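# Striped knitting

Striped knitting is the making of knitted fabric in bands of two or more colors. It is one of the oldest and simplest forms of colorwork, and in most cases only one color is handled at a time. The basic method needs no technique beyond changing yarn at the start of a row or round, and for this reason stripes are often the first color pattern a beginner tries. Stripes are used in sweaters, socks, scarves, hats, blankets and children's clothing, and are made by hand and by machine.

## Terms

A *stripe* is a band of one color, usually measured in rows rather than inches. A *repeat* is the full set of bands before the sequence starts over. A pattern might give a repeat as "6 rows A, 2 rows B, 2 rows C, 2 rows B," where each letter stands for a yarn. The color that covers the largest area is called the main color, shortened to MC, and the others are contrast colors, shortened to CC or numbered CC1, CC2 and so on.

Horizontal stripes run across the width of the garment. They are the usual result when a sweater is worked from the bottom up or from the top down. Vertical stripes can be made by knitting the piece sideways, from one side seam to the other, or by using intarsia or stranded knitting. Diagonal stripes come from increasing at one edge of the piece and decreasing at the other.

## Method

### Changing color

In flat knitting the new yarn is joined at the edge. The old yarn is dropped, the new one is picked up, and the row is worked as usual. A tail of about six inches is left for weaving in later. If the old color will be needed again within a few rows, it can be left attached and carried up the side.

When only one strand end is available at each edge, stripes in flat knitting are easiest to work in even numbers of rows, so that the yarn is waiting on the correct side. Odd-numbered stripes are possible with three colors in rotation, or by using a circular needle and sliding the stitches back to the end where the yarn hangs.

### Carrying yarn

Carried yarn runs up the edge of the fabric between stripes. For narrow stripes it can simply be picked up when needed. For stripes deeper than four rows or so, most knitters twist the carried yarn with the working yarn every second row, which keeps long loops from forming. The carried strand should be slack enough to stretch with the edge. If it is pulled tight, the side of the piece will draw in and the seam will be shorter than it should be.

### The jog

Knitting in the round produces a spiral, so the end of a round sits one row higher than its beginning. With a single color this cannot be seen. With stripes it appears as a small step, known as a jog. Several methods are used to hide it:

- Slipping the first stitch of the second round of each new color.
- Knitting the first stitch of the second round together with the stitch below it.
- Working helical stripes, in which each color follows the other around in a continuous spiral. This suits stripes one round deep.
- Placing the start of the round under the arm or at the inner leg.

### Purl rows and ribbing

On the right side of stockinette, a color change gives a clean line. On the purl side the line is broken, with bumps of the old color showing above the new one. The same bumps appear in ribbing and garter stitch. Where a clean line is wanted in ribbing, the first row of the new color is knitted all the way across, and the rib is taken up again on the next row. Some designers leave the broken line as a feature.

## Yarn and color

Yarns used together should be of the same weight and, if possible, the same fiber. Mixing wool and cotton in one striped piece tends to give bands of different widths after washing, as the two fibers relax by different amounts. Dark colors placed next to pale ones should be checked for bleeding. The usual test is to wet a short length of the dark yarn, press it in a white cloth and leave it to dry.

Common color schemes include a strong main color with narrow dark and white lines, two colors in equal bands, and graded shades of a single color.
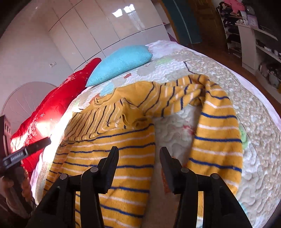
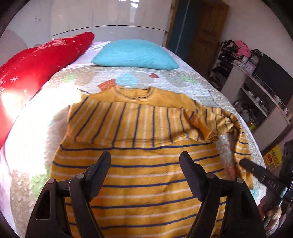

*Horizontal navy and white stripes on mustard yellow.*

Self-striping yarn is dyed in long sections so that the stripes form without any change of ball. The depth of each stripe depends on the number of stitches in the round. A yarn that gives even bands on a sock will give thin, irregular lines on an adult sweater, and the bands will change in depth wherever the piece is divided for sleeves or neck.

## Shaping and fit

Stripes make shaping more visible. Decreases at a raglan line show as a slant where the bands of body and sleeve meet, and the bands match only if both pieces have the same number of rows. In a set-in sleeve the match is normally made from the underarm to the start of the sleeve cap, after which the rows no longer line up.

Side seams are sewn in mattress stitch, taking one row from each side in turn. Since every band is a fixed number of rows, an error of a single row can be seen at once and corrected before the seam is closed.

Neckbands and cuffs are often worked in one color, either the main color or the darkest contrast. A dark edge marks the end of the pattern and covers small mismatches where stitches are picked up.

## Machine knitting

On a hand-operated flatbed machine, colors are changed by hand or with a color changer fixed to the left side of the bed. The changer holds several yarns ready and swaps them when the carriage passes. Because the carriage must return to that side for each swap, stripes made this way have an even number of rows.

The Wistance, a domestic punch-card machine sold by the firm Grunonex, came with a four-yarn changer and a printed stripe book containing 613 numbered sequences. The Grunonex mill at Sernberg made striped tubing for sock and cuff makers, and one sample roll from the mill has 1,456 rows in 7 colors with no repeat. Owners of the Wistance still use the numbering from the stripe book when they exchange patterns.

## Named variations

**Bahrami stripe.** A sequence in which each contrast band is 2 rows deep and the main-color bands between them grow by two rows each time. It is used mostly on yokes, where the spacing opens out from the neck toward the chest.

**Breton stripe.** Narrow dark bands on a wider white or cream ground, or the reverse, with a plain section at the shoulders in many versions.

**Random stripe.** A sequence set by dice, by a list of numbers or by the order in which leftover yarn comes out of a bag. Scrap blankets are often made this way.

**Slip-stitch stripe.** Two-row stripes in which some stitches are slipped, pulling the color below up into the next band. Mosaic knitting is a developed form of this.

## Care

Striped knitwear is washed according to the most delicate yarn in it. New pieces with strong contrast are best washed alone in cool water and dried flat, without being left folded while wet, as dye can pass from a dark band to a pale one where the layers touch. Ends woven in along the seam should be checked after the first wash and trimmed if they have worked through to the right side.

## See also

- Fair Isle knitting
- Intarsia
- Mosaic knitting
- Self-striping yarn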